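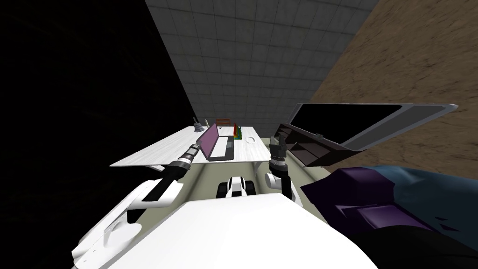
Laptop open on a white tabletop, with a few small things toward the far side.

I've had the Sikier desk since September and people keep asking me if it's worth the money, so I'm finally writing it all down in one place. Short version: I like it a lot, I'd buy it again, and I still want to have words with whoever packed the screws.

Some background. For years I worked at the end of the dining table, and every evening the whole mess had to move so we could eat. I wanted a proper desk, 62 inches wide, with no drawers (drawers are where I put mail I don't want to read) and a top that wouldn't show every coffee ring. I looked at the Hosoda first, which is gorgeous, but it came out to 2,118 dollars with delivery and I just couldn't do it. The Sikier was 616. That's still a lot for a desk! But I sit at this thing all day, so okay.

It came in 2 boxes, and the one with the top in it is a monster. Get help. I tried walking it down the hallway end over end by myself and there's a dent in the baseboard to prove it. The legs are in the smaller box along with the hardware, which was all dumped in one bag — every length of bolt mixed together, no labels. I spent the first half of the evening sorting them on a towel. The instruction sheet shows a long bolt and a slightly less long bolt drawn exactly the same size. Step four is where you'll get it wrong. The crossbar has a front and a back, the drawing doesn't say which is which, and the holes line up both ways until you go to put the top on. Then they don't.

Once it's together, though, it's solid. I type hard (I've been told) and I lean on my elbows when I'm reading, and my old setup used to shimmy every time I did either. This one stays put. I did have to tighten the leg bolts again after a couple of weeks, and I've had no wobble since then.

The finish is holding up better than I expected. Coffee wipes off, ballpoint comes off with a little dish soap, and the one thing that's left a mark is a red marker I left uncapped overnight. The edges are a bit sharp where your wrists go. I bought a desk mat from Zorkitz to soften that up and it helps, although the mat smelled like a new shower curtain for days.

My big gripe is cables. There's a tray underneath but it's shallow, and a regular power strip hangs out of it like a tongue. I ended up screwing on a deeper one from Skakport, which fit fine once I'd drilled my own holes. For this price I shouldn't have to get the drill out.

Customer service was okay. I was short one foot pad, emailed at lunch, got a form reply by dinner, and the pad showed up the following week with no note.

Would I tell a friend to get it? Yes, if they've got a second pair of hands and a free evening. If you need storage, skip it. If you have a glass of water you like to keep near your elbow, the top is perfectly level, which I can't say for my floors.

Four stars. I'd go four and a half if the bolts had come in separate bags.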